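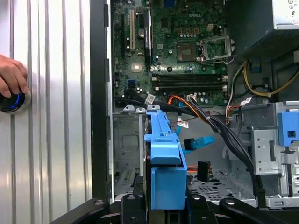

Just buy a new one, a reader named Chisholm wrote under my last post, because a desktop that old isn't worth the screws holding it shut. I get some version of that comment every time I bring up old towers, and I've been chewing on it for days.

So okay, let me argue back a little! I think the plain old office tower is the best piece of furniture-sized electronics anybody ever made for regular people. The side comes off, and there's everything, big enough to get your fingers around. My laptop (a Grulix, very thin, very pretty) has a bottom plate I've never managed to remove without swearing. The last time it needed a bigger drive, the shop in Grerkivura wanted $788, and I walked right back out with it under my arm.

My soft spot is for the little plastic parts. Somebody sat down and decided that swapping a hard drive should be a pinch-and-pull kind of job, and then made the part you pinch a bright color so you'd find it. That blue latch on the drive cage is the whole argument, if you ask me. You don't need a manual for that, or a degree. You look in, you see blue, you grab blue. I wish my dishwasher worked that way, and my car, and the sliding door at my sister's place.

Now, Chisholm has a point about power bills and noise. An old tower sounds like a hair dryer in the next room, and it eats up half the desk. I'll also admit that I have paid $58 for memory to go into a machine that cost me $11 at the Flunadell swap meet, and I knew it was dumb while I was doing it.

But I got to choose that, one part at a time, on my own table. A sealed box makes the choice for you. I'd take the ugly one that opens, and I'm going back to Flunadell in June with 18 bucks and an empty trunk.
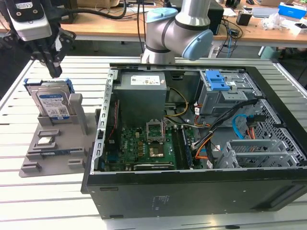 People do ask me where to start, and my answer is to start with a machine you don't care about. Take the side off and leave it off for an evening while you figure out what goes where. I like having the tower down on its side, the way this one is, with the board lying flat so a dropped screw doesn't go rattling off to the bottom of the case. Keep a cereal bowl handy for the screws, too. Mine has a chip in it and hasn't held cereal in years.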